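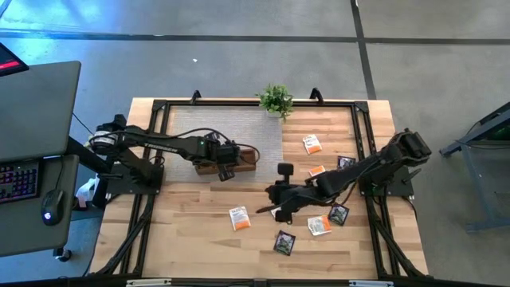
Workroom 15: birch-wood table, concrete floor

Allstead Building – Workroom and Break Area Inspection
Inspector: Anathi Msimang
Area contact: Kagiso Ngubane
Period: February

1. Exits and walkways
Exit door opens fully: Pass
Walkway clear to the corridor: Pass
Exit sign lit: Fail. Lamp out above the east door. Work order 653 opened.

2. Fire equipment
Extinguisher tag current: Pass
Alarm pull station unblocked: Pass. Stacked chairs were moved during the visit and must not be returned to that wall.

3. Food storage
Packets sealed and in date: Pass
Items stored off the floor: Pass
Shelf labels legible: Needs attention. Two labels have faded – Mpho Ngcobo to reprint. 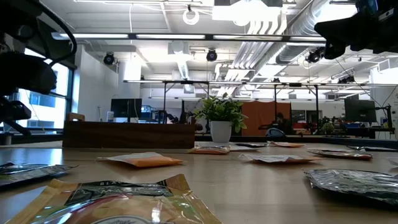
Food packets on tabletop, item 3

4. Electrical
Outlet covers intact: Pass
Extension cords in permanent use: Fail. One cord feeds the refrigerator in Room 508. A wall outlet has been requested from Hosex.
Panel door closed and labeled: Pass

5. Floors and furniture
Concrete free of trip hazards: Pass
Tables stable: Pass
Chairs in good repair: Needs attention. One chair with a split seat was tagged and removed.

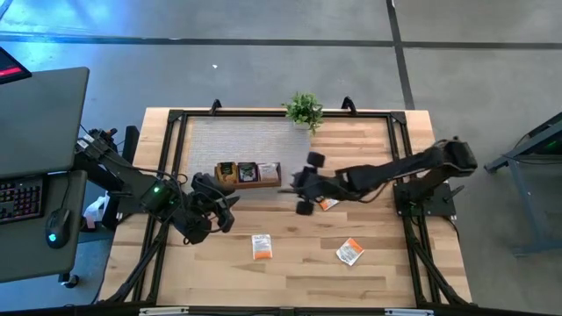

Butcher-block worktable with organizer box and plant, item 5

6. First aid
Kit stocked: Needs attention. Adhesive bandages and eye wash are low.
Contact list posted: Pass. The list still shows the former extension for Chantelle Ntuli; please correct to 70.

Failed items are to be closed before the next inspection. Completed work orders go to Onyekachi Oyelaran, with a copy to the area contact.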